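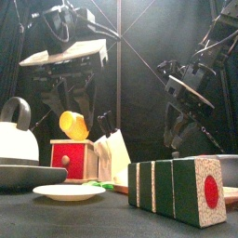
Photo: pepperbox_jo, Ikcombe

Search threads... Search

Cold frame lettuce through winter, who's in?

pepperbox_jo
I'm completely hooked on winter lettuce and want company! Last year I put one old window over a box of dirt behind the garage and we were eating salad in January (in Ikcombe, where the wind comes straight off the lake). This year I'm building 2 more frames and sowing about 300 seeds of anything that looks hardy. What are you all growing? And do you vent every day or just when the sun's out?

mudroom
Yes!! Winter Density and mache here. Mache is slow and tiny and I love it. I vent when it's over 45 outside. Missed one sunny morning in February and cooked a whole row by lunch.

tallgrass_k
300 seeds is a lot of lettuce for three frames. You'll be thinning forever. I'd sow a third of that and save the rest for March.

pepperbox_jo
I eat the thinnings! Best part. Tiny leaves, a little oil, a boiled egg on top, done.

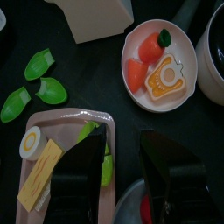 Anyway, the thing I can't decide on is the lid. The Michiels seed shop in Trorkville has twinwall panels cut to size, and they look so much easier to lift than my window, which weighs as much as a dog. But I like glass. I like seeing in.

Share (4)

tallgrass_k
Twinwall, no contest. It holds heat better overnight and you won't be picking shards out of the bed after a hailstorm.

mudroom
Going to disagree there. Mine blew into the neighbor's yard twice, and by the second winter it had gone cloudy and the spinach got leggy. Old windows stay put. I did drill mine for a hook and eye though.

tallgrass_k
Cloudy after two years sounds like it went on with the UV side down. There's a film on one face that tells you which way is up.

mudroom
...there was a film. I peeled it off and didn't read it. OK, fair. Still keeping my windows!

grullura_gardens
Joining from Grullura, up at 600 feet, so we get frost early. Bubble wrap inside the glass got me through last December. Claytonia is the one to try, it shrugs off everything and the flowers are edible too.

pepperbox_jo
Ooh, claytonia is going on the list. Do you sow it in August or wait for September?

grullura_gardens
Late August for me. You could probably push it two weeks.

Last updated: 4 months ago
600 views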